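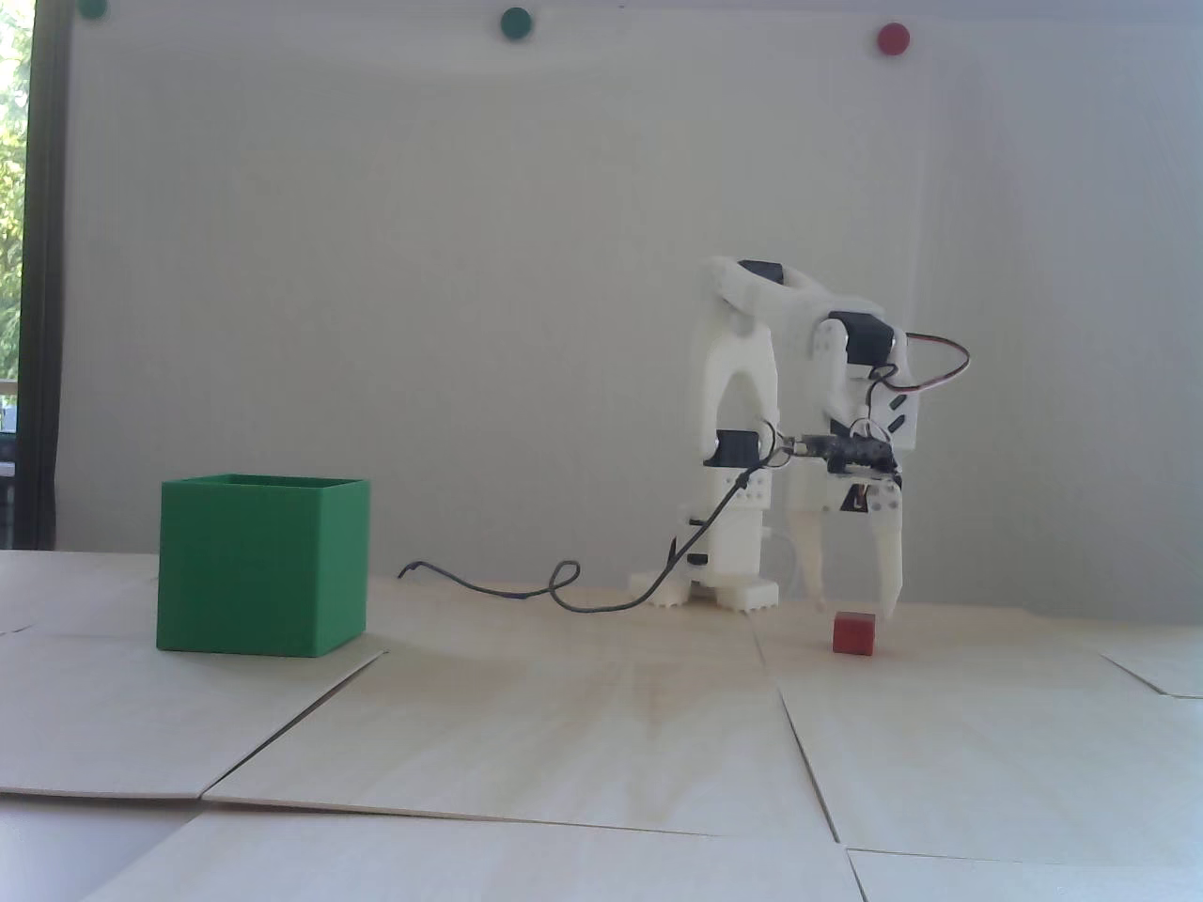 Green box and little red cube on the plywood, Truteda open day

So I finally made it out to Pridport for the Truteda open day (24 Jan 2019, freezing, worth it!) and came home wanting to redo my whole workbench. You start in the big hall, get a sticker and a very weak coffee, and then you're free to wander. I skipped the talk and went straight for the tables, naturally.

The tops are pale plywood boards laid together, and the seams aren't hidden at all. I loved that. I kept running my thumb along the ridges like a weirdo.
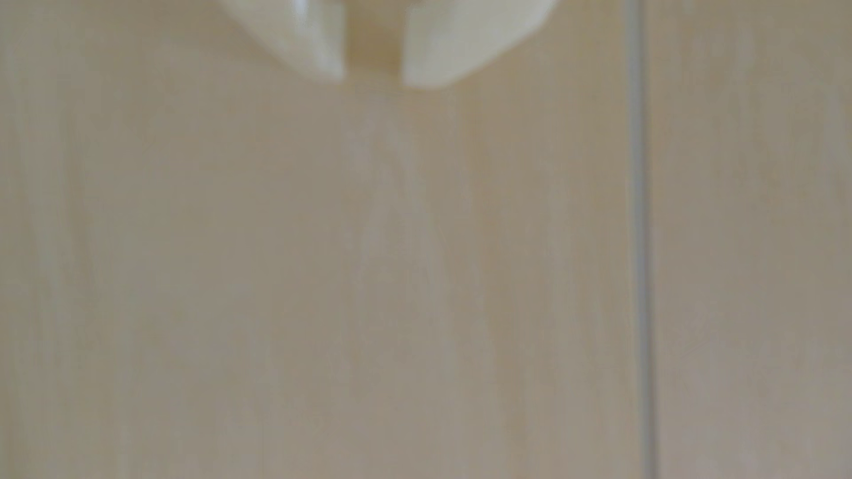 Uliritz commented on my first post that seams like these drive a person crazy once crumbs get in, and that one solid sheet is the only way to go. Fair point, but have you tried getting a solid sheet up my stairs?

Anyway, the green box. It's printed, open at the top, and you can see all the fine lines in the plastic. I'd take 4 of them for screws and pencil stubs. 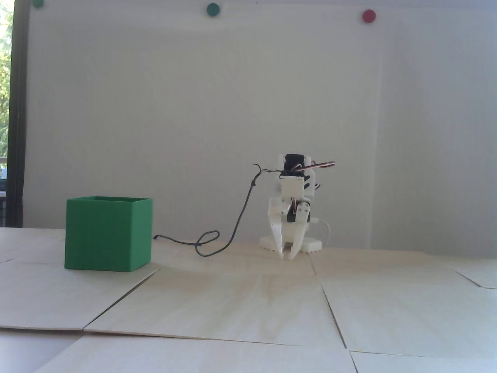

The gift corner had nearly 100 people in it by noon, so I gave up on a tote bag and went to look at the Zamani lumber racks next door. Gorgeous smell in there. I asked about offcuts and got a price list.

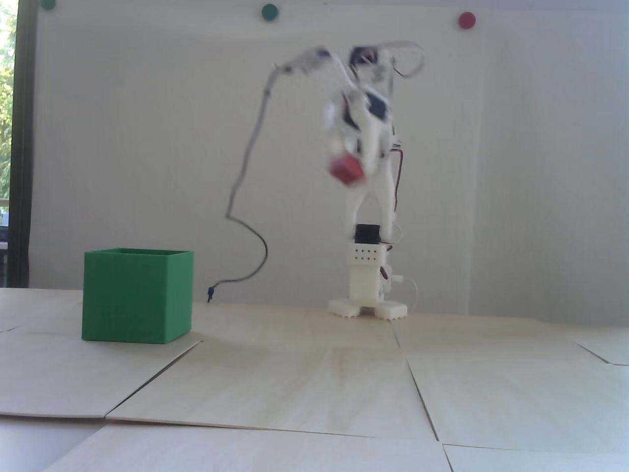

Parking is free if you get there early, and the next open day is in February. I'm bringing a tape measure.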